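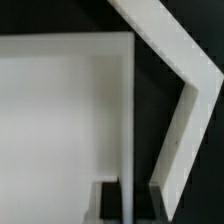 The inside corner of a white box, against black.

Home Kitchen Laundry Workshop Mending Ask Tyyne

White Boxes, Dark Benchtops and Where the Little Screws Go

I have wanted to write about boxes for ages, and every time I start I end up reorganizing a shelf instead. So I'm sitting at the kitchen table, well away from the shelves, with coffee, and I'm going to get it all down before lunch!

My workshop is half a garage in Grorkby (the car gets the other half, for now) and my kitchen isn't much bigger, so just about everything I own lives in something with sides. I've tried shoe boxes, cookie tins, those cardboard magazine holders, and a fishing tackle box that smelled of its former life no matter what I did to it. What I keep coming back to is the plain white box with a rim and square corners. You can see what's in it, you can wipe it, and it sits flush against its neighbor without leaving a silly gap for pencils to fall down.

Why white inside

Small dark things show up on a white floor. A black screw on a black bench is gone the minute you put it down, and I've spent whole evenings sweeping my palm across the benchtop hoping to feel it. Drop the same screw in a white box and there it is. The same goes for cloves, peppercorns, the tiny rubber feet from under the toaster, and dark sewing thread.

It works backward for pale things, of course. If you're taking apart something with white plastic clips or nylon washers, lay a dark dish towel in the bottom of the box first. My aunt used to sort dried beans that way, white beans on navy cloth, and she never missed a stone.

Matte is better than glossy if you have the choice. A shiny floor bounces the light from a desk lamp right into your eyes, and then you can't see the screw anyway. I took a whole stack of shiny ones back to Christodoulou's (the hardware store by the bus station, two steps down, mind your head) and traded them for dull ones, and they were very nice about it.

Square corners and crumbs

The one complaint I have about square corners is what collects in them. Flour, sawdust, glitter, the dust off a whetstone – it all travels to the inside corner and packs itself in there. A round sponge will never reach it. Here is what I do instead:

Tip it out dry first. Turn the box over the trash and give the bottom a couple of good slaps. If you go in with a wet cloth straight away you make paste, and flour paste in a corner is a job for the whole afternoon.

Then brush it. An old toothbrush is fine, but a cheap flat paintbrush with the bristles cut down short is even better, because it's square too and it fits right up to the wall. I cut mine to the length of my thumbnail.

Then wash with warm water and a drop of dish soap, with the cloth wrapped over the end of a wooden spoon handle or a plastic ruler. Run it along the floor where it meets the wall, all the way around, and finish on the rim. People forget the rim! It's the part your hands touch, and it goes gray long before the rest does.

Let it dry upside down but propped on something so the air can get in. I lean mine on the dish rack.

When white stops being white

Gray scuffs are usually just rubbed-off metal from tools. Baking soda mixed with enough water to make a soft cream will take most of them off. Rub gently with a fingertip in a rag, rinse, look, and do it again if you must. Please don't go straight for the scouring powder. It does get the mark off, but it roughs up the surface, and after that every bit of dirt has something to hang on to. I ruined my best one like that, the long one I kept for paintbrushes.

Yellowing is another matter, and I've never had much luck with it. Moving the box off the windowsill is the best advice I've got. Tomato and turmeric stains will sometimes fade if you leave the clean, damp box out in the sun for a day, but be patient and don't promise anyone anything.

For permanent marker, dab on a little rubbing alcohol with a cotton ball and try it on the underside first. Some plastics hate it. If you're not sure what your box is made of, stay with soap.

Look after the dark surface as well

I painted my benchtop black in December, when it was too cold to do anything sensible, and I love it. It makes the garage look like I know what I'm doing. But it shows dust like you wouldn't believe, and a box with gritty feet will scratch it in one good shove.

So lift, don't slide. If a box is too heavy to lift, it's too full, and that's a sign it should be split into two. I stick felt pads under anything that lives on the bench for good, and I check them now and then for metal filings (felt picks them up and then you've basically made sandpaper).

To clean a dark surface, vacuum with the brush head before you wipe. A barely damp cloth comes next, and a dry one right behind it or you'll get streaks. I make my own spray from water and a splash of white vinegar for the painted bench. Don't use it on stone, and if you've got a factory finish go by what the maker says.

Brackets, odd strips and bent bits

Every workshop has a pile of angled things. Corner braces, shelf brackets, the V-shaped strip left over from some job you can't remember. They won't stack, they won't lie flat, and they hook onto each other the moment you turn around. Putting them in a box with anything else is asking for trouble, as you'll pull out one bracket and get four more and a hinge.

What finally worked for me was nesting them. Lay the first with its point to the right, tuck the next inside it, and carry on until they're sitting like a row of arrows. They take up a third of the space. A loop of string or a soft tie around one arm keeps the bunch together, and I drop the matching screws in a little bag and tie that on too. White brackets get dented and grubby along the edges, so I wrap those in a strip of old pillowcase.

If you can't nest them, hang them. A single nail will hold a whole family of brackets by their elbows.

How many is enough

I own 14 boxes, and I know that because I had to buy lids. Three stay empty on purpose. That sounds wasteful, but an empty box is what you reach for when the sewing machine comes apart or the jam jars need sorting or somebody turns up with a bag of plums. If every box is full you'll end up using the dinner plates, and then where do you eat?

Before you buy, take a tape measure to the shelf and write down the depth as well as the width. Measure the box across the outside of the rim, too, and not across the floor, as the rim takes up more room than you'd think. My cousin in Prundmont bought a full set for her pantry by measuring the insides and the last one has been living on top of the fridge ever since.

Labels

Masking tape and a soft pencil. I had a label maker, a Seno, and it was lovely, and I spent more time choosing the lettering than putting things away. Tape peels off clean if you change it a couple of times a year. Put it on the outside of the short end, just under the rim, where it won't get rubbed by the next box over.

And label the contents in the words you'd shout across the house. Mine say things like "long screws," "bits for the bike" and "cake stuff." I tried "assorted fasteners" once and walked past it for a month.

One last thing about spices: if you use a white box to stand your jars in, line it with paper, and change the paper when it turns orange. Mine is due. Next time I'll get to drawers, and what to do about the one that sticks.

– Tyyne Rautiainen

14 comments | Share | Print this page

Older: Getting Candle Wax Out of a Tablecloth

Contact | Copyright Tyyne Rautiainen | Back to top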